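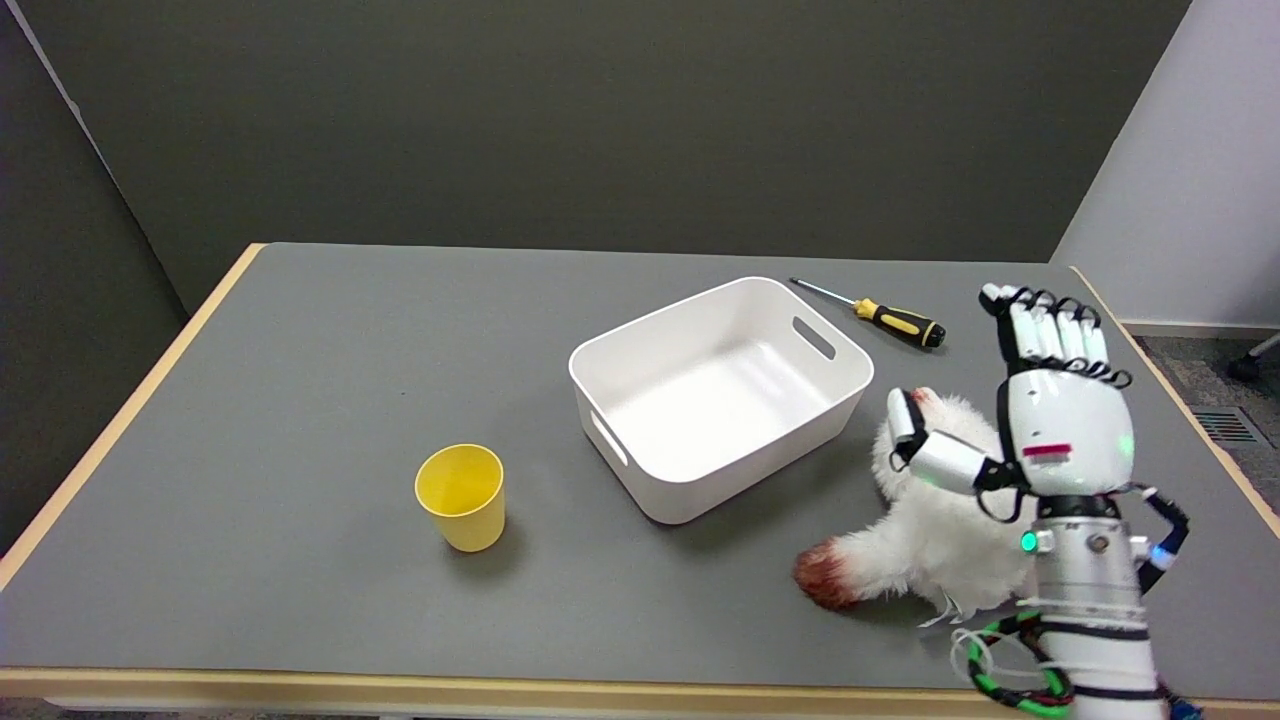

Trudy Goodwin wrote in to ask whether one bin is really enough, given that her table collects toys, tools, dishes and mail all in the same afternoon. She has tried a bin per person and a bin per room, and both times the bins filled up and stayed full.

One bin is enough for this method. The bin is for carrying, and it should be empty again by the time you finish. If you have four bins you have four places to leave things. The rest of this page goes through clearing a mixed table with a single plastic bin, start to finish.

What you need

One plastic storage bin with handles at both ends. Cut-out handles are fine. A white or light-colored one makes it easier to see small screws and beads at the bottom.
A damp cloth and a dry cloth.
A small dish or jar lid for loose hardware.
A pencil and a scrap of paper.

Pick a bin you can carry on one hip when it is full. If it takes two people to get it through a doorway, it is too big. Mine came from Utley and has been used for this and nothing else for years. A dishpan works too.

Step 1. Put the empty bin in the middle of the table

Set it down before you pick anything up. If there is no room, push things toward the edges until there is. Don't start by making piles on the floor or on chairs. Piles on chairs get moved back to the table at dinner time.

Step 2. Take the dishes out first

Cups, plates and spoons don't go in the bin. Walk them to the sink in one trip if you can. Check that cups are empty before you tip or stack them. A plastic cup with a half inch of juice in it will ruin a stack of mail, and it is light enough to go over with a bump of the elbow.

If a cup is used for something other than drinking (paint water, crayons, seeds), write that on it with a marker and treat it as a supply from then on. Don't let it go back and forth.

Step 3. Pick up tools

Screwdrivers, scissors, utility knives and anything else with a point or a blade go next, while you can still see them. Lay tools flat along one long side of the bin with all the handles at the same end. Close knives and fold up anything that folds. Loose screws go in the dish, and the dish goes in the bin.

Before a tool goes in, ask if the job it was out for is done. If not, write the job on the scrap of paper. This is the step I skipped for a long time, and I would put the screwdriver away and then find the battery cover still off the toy.

If there are small children in the house, carry the tools to their place now and come back with the empty bin. It costs you one extra trip.

Step 4. Soft toys

Plush toys go in last, on top. They take up a lot of room and hide whatever is under them. Shake each one over the table first. Look at the seams around tails, ears and legs, where they tend to open up. Anything that needs a stitch goes with the mending and stays out of the toy basket.

White and pale plush picks up pencil lead and grease, so keep it away from the tools. If both have to travel in the same load, put the dry cloth between them.

Step 5. Paper

Paper is slow and should not be mixed in with the rest. Square it up into one stack and leave it on a corner of the table until the bin has been emptied. Sort it afterward, sitting down.

Step 6. Walk the bin

Go through the house in one loop and drop things off where they belong. Put each thing all the way away, in the drawer and not on the counter above it. If something has no place, it comes back to the table with you. Decide on a place for it that same day, even a poor one. You can change it later.

When the bin is empty, wipe the inside with the damp cloth and hang it up or stand it on end. Don't store anything in it between uses.

Step 7. Wipe the table

Damp cloth first, then dry. Go along the edges as well as the top. On a table with a wood edge, don't let water sit where the edge meets the surface. Crumbs collect there too, and an old toothbrush gets them out.

How long it takes

A table that gets cleared daily takes me 5 or 6 minutes, not counting the paper. The first time will be longer because so many things won't have a place yet. Lindsay Baxter did her craft table in September and spent most of an evening on it. She still had a bag of things at the end that didn't belong to any room.

If you share the table

Agree on a time. Before supper works for most families. At the Ellemard playroom they clear at noon and again at closing, and the person who walks the bin changes each day. Kids can do steps 2 and 4 by themselves from a fairly young age. Keep step 3 for an adult.

Mavis Tran asked about puzzles and models that have to stay out overnight. Put them on a tray before you start. A tray can be lifted off, the table wiped, and the tray set back down. A cookie sheet with a rim is fine for this, and so is the lid of a large storage box.

Updated Nov 9, 2024. Added the note on trays.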